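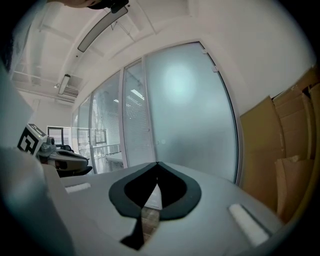
White ceiling, exposed beams and ducts, one long light fixture.

Dusting a high ceiling without wrecking the room

Exposed ducts look great and collect dust like nothing else. I do ours in October before the heat comes on, otherwise it all blows down on the desks. Takes me 15 minutes a section now, used to be a whole morning.

Before you start
Lights off at the switch. Let the fixture cool 10 minutes. Roll the office chairs out of the way -- never stand on one, I don't care how quick the job is. Old sheet over anything you can't move. Glasses on, hat on.

Order of work
Top first. Ducts, then beams, then the light, then floor. Go the other way and you do the floor twice (ask me how I know).

Ducts: dry microfiber sleeve on an extension pole. Mine's a Skellex, the cheap one, fine. Pull toward you in long strokes, dont scrub. Change the sleeve when it goes gray.

Beams: vacuum with the soft brush along the top ledge, that's where the thick stuff sits. Slow. 5 seconds a foot or so it just moves the dust around.

Light fixture: housing gets a barely damp cloth. Diffuser gets a dry one first, then damp, then dry again. No spray up there, ever. Spray the cloth.

White paint: smudges come off with warm water and a drop of dish soap. Test a corner. Flat paint goes shiny if you rub to hard.

Floor: wait a bit, let everything settle, then vacuum. Mop last.

Sheena Ogilvie wrote in to say an old pillowcase over a broom head works as well as a bought sleeve. Tried it. It does -- use two rubber bands, one slips.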